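A dropped object is a fault, so log it as one

Posted 11 February 2022

The bin-picking cell at our Clandbridge site stopped itself 4 times in June. Each stop went into the fault log with a code, a time and an initial. In the same month the gripper let go of objects during transfer far more often, and none of those releases was recorded. The Stirnen controller treats a drop as a failed pick. It returns to the bin and tries again.

I think this is a mistake, and a common one. A retry counter is a production figure. It tells the line manager what the cell yields per hour, but it holds no record of where the object went, how fast the arm was moving or what the finger position was when contact was lost.

Our worst event came out of that gap. A part was released at the top of a transfer, landed outside the guarded area and struck a cabinet door. The controller logged "retry 1" and carried on. The cause was a finger encoder that had drifted by 5 counts, enough for the software to report a firm hold on thin-walled items when there was hardly any force on them. The drift was in the raw data for weeks, but the Clekura logging package overwrites raw data after 2000 cycles.

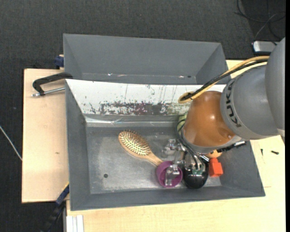
Why not fit a stronger gripper and be done with it? More force would crush the thin-walled items and would still leave a drifting encoder unreported.

My proposal is modest. Every release outside the drop zone should write a fault record with joint positions, speed and finger readings, and that record should be kept for 180 days. A second release from the same finger within one shift should stop the cell until someone checks the zero.

The objection I hear most is nuisance stops. The Mfaume cell has run a similar rule since it was commissioned, and its operators do complain about it. They also know which finger is going out of adjustment before it throws anything. I would accept the lost minutes at Clandbridge on the same terms.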